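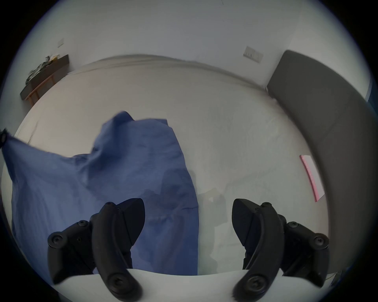 3.2 Home laundering and the feel of cotton

Thirteen households in Clesport and eight in Nernbridge took part in the second stage. Each was given two cotton items in February, one to be dried on a line and one in a tumble dryer, and asked to wash both at the same setting until the summer. Powder was supplied so that the brand would not differ between homes. Softener was not allowed.

Stiffness was measured with the bending method set out by Chaturvedi in her earlier work on bed linen. Samples were left in the test room overnight before each reading. Line-dried items were stiffer in both towns, and the gap was wider in Nernbridge, where the tap water is hard. Folding made little difference. Several people said they left clean washing in a heap for a day or more before putting it away, and we recorded this as "unfolded" (Figure 2).
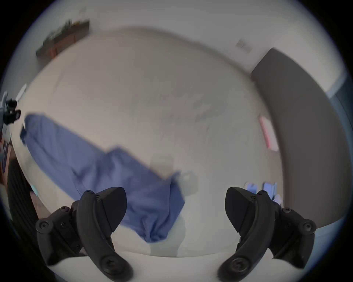
Figure 2. Crumpled blue cloth.

Two households dropped out before the final reading and their results are left out of Table 4. Creasing was scored by eye on a scale of 0 to 100 by two people working separately. Where their scores differed by more than 13 points, the item was scored again by Madhu Chaturvedi.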